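Dekuva Outdoor Manipulation Data Group
Minutes of the June working meeting
Held at the Drurville site office, 9:30 a.m.
Present: collection, annotation, hardware and training leads; one observer from Cevstead
Apologies: none received

1. Minutes of the previous meeting

Accepted with one correction. Under item 5, "gripper timestamps" should read "wrist camera timestamps." The gripper clock was not at fault.

2. Status of the collection

The collection lead reported 3,613 episodes recorded to date, counting indoor and outdoor together. Of these, 2,000 have passed annotation. The remainder are in the queue or waiting for a second review. The outdoor share is still lower than the training lead asked for in the spring, and all new sessions until the next meeting will be outdoor unless the weather prevents it.

The annotation lead noted that episodes with a single rigid object clear review quickly. Episodes with soft objects take longer, mainly over the question of when a grasp begins. Two annotators given the same episode will often place the start of contact several frames apart. The written rule says "first visible deformation," and on long-pile fabric that point is hard to find.

Agreed: for soft objects, the start of a grasp is to be marked at the first frame in which the object moves with the fingers. Deformation is to be recorded in the notes field only. Episodes already passed will not be relabeled.

3. Plush objects, outdoor set

The group went through wrist views from the outdoor plush set. The training lead's interest is in episodes where more than one object is near the fingers, as the current policy was trained almost entirely on one object at a time and does poorly when a second one enters the view.

The first point raised was lighting. With direct sun on the white brackets, some edges come close to pure white, and the white plush beside the orange-brown one keeps only faint gray shading in its folds. The hardware lead asked whether exposure should be locked. The training lead would prefer to leave it automatic and have the variation in the data. No change for now.

The second point was background. The dark woven item on the left takes up a large part of the view and has strong light flecks between its strands. The annotation lead asked for it to be given its own class. At present it is entered as "other," together with cables and railings. The collection lead had no objection provided the class name is general enough to cover similar items at other sites.
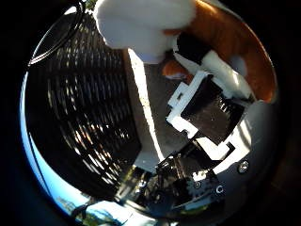

4. Labeling rules for objects held or touching

The existing guideline has one field for "object in hand." This does not fit views with two plush toys pressed together, where it is unclear from a single frame which of them the fingers are holding. Three options were discussed.

a) Keep one field and enter the object with the larger visible area.
b) Allow a list of objects, without order.
c) Allow a list, with a flag on each entry for held, touching or near.

Option a) was rejected, as visible area changes with wrist angle. Option b) is cheap and could be applied at once. Option c) is what the training lead wants, but it will lengthen annotation time. A trial was agreed: 10 episodes from the outdoor plush set will be labeled under option c) by two annotators working separately. If they agree on the flags in most frames, option c) will be adopted for the whole set. If they do not, option b) will be used.

The observer asked how partly visible objects are treated. Under the present rule an object is labeled if an annotator can name it from the frame alone. In the view discussed under this item, three plush toys can be told apart by color: a white one with a black, beak-like tip, an orange-brown one along the left side, and a lavender-pink one at the right, close to the finger. All three would be entered. Names such as "bird" are to be avoided. Color and material are sufficient, and the annotation lead will remove species names from the pull-down list. 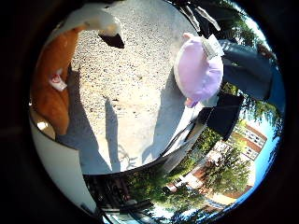 Fabric tags were discussed at some length. The Gaber annotation tool draws its outline from color, and a white tag on an orange or lilac body is regularly left outside the mask. The training lead said that tags should be inside the mask, being part of the object and a possible contact point. The annotation lead will correct the masks by hand in the trial episodes and report how long it takes. Cutting the tags off was suggested and turned down, on the grounds that objects in use elsewhere will have them.

Shadows on gravel are to be left unlabeled. A few earlier episodes have shadow masks, entered under a draft guideline that was later withdrawn. These are to be deleted by script.

5. Wrist camera

The circular view is being stored at full size with the black surround included. The hardware lead proposed cropping to the circle before upload to save storage. The training lead asked that the original be kept until the calibration has been checked, as the circle center is used as a reference point. Cropping is postponed.

Buildings, trees and sky appear upside down near the rim in part of the outdoor material. The training loader makes no correction for this. It was agreed that none is needed for the wrist policy. Anyone using the same files for place recognition must handle it separately, and a line to this effect will be added to the data sheet.

6. Storage and transfer

Transfer from Drurville to Cevstead failed 4 times in the last period, each time on the largest session archive. Archives will be split by session hour from now on. Checksums are to be verified at the receiving end before the local copy is cleared.

7. Actions

Collection lead: schedule further outdoor sessions; include gravel and concrete ground in each.
Annotation lead: run the option c) trial; add a class for woven items; clean up the pull-down list.
Hardware lead: repeat the wrist camera calibration; circulate the result before any cropping is done.
Training lead: rerun the two-object evaluation once the trial labels are in.
Cevstead observer: confirm the checksum procedure in writing.

8. Any other business

The spare battery charger has been moved to the tool cupboard. Sessions starting before 8 a.m. need to be entered in the site log the evening before.

Meeting closed at 11:10 a.m. The next meeting will be called when the trial results are available.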